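Speaker notes: Lettering a mini comic without losing your mind

(slide 1, say hi, check the mic)

Okay, so I've been making mini comics for 11 years and for most of that time my lettering was terrible. I drew the art first, filled every inch of it, and then went hunting for somewhere to stick the words! My first book, Odoi, had a page where the balloon covers the main character's whole face. Hold it up, let people laugh.

(slide 2)

Write the words in before you draw anything. Rough, ugly, in pencil. If a panel needs more than 19 words, I split it or I cut. The fight scene in Vadard had a speech so long that my sister skipped it, and she's in the dedication.

(slide 3, pass the printed pages around)

Reading order. Top left talks first. If your second speaker is standing on the left, flip the panel, please don't run a tail all the way across somebody's chest. I redrew four panels of Erkunix for exactly this and I'm still kind of mad about it.

(slide 4, drink some water)

Sound effects are drawings, so draw them. Big, crooked, off the panel if you like. A door in chapter two of Guvelis goes KRUMP and people bring up that door more than they bring up the plot.

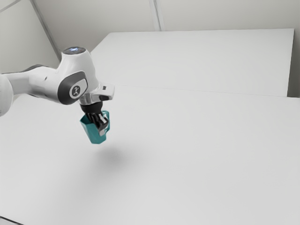

Page last changed: November, 9:40 pm

(slide 5)

Print a test copy at real size. Everything looks fine on a big screen, and then you fold the thing and your small text is fuzz. Tape it to the wall, stand back, read it out loud. Fix what you trip over.

(if there's time: the story about the 14 misspelled covers. If not, go to questions)

Table's at the back, minis are four bucks, trades welcome.

Shares: 19

3 comments

inkyfeet: The KRUMP door!! Still my favorite.

papercutpal: Do you letter on the same sheet as the art or on an overlay?

stapled_twice: Flipping the panel saved my page six, thank you.

Recent posts
Folding an eight-page mini from one sheet
Which pens survive an eraser
Guvelis chapter three, rough pages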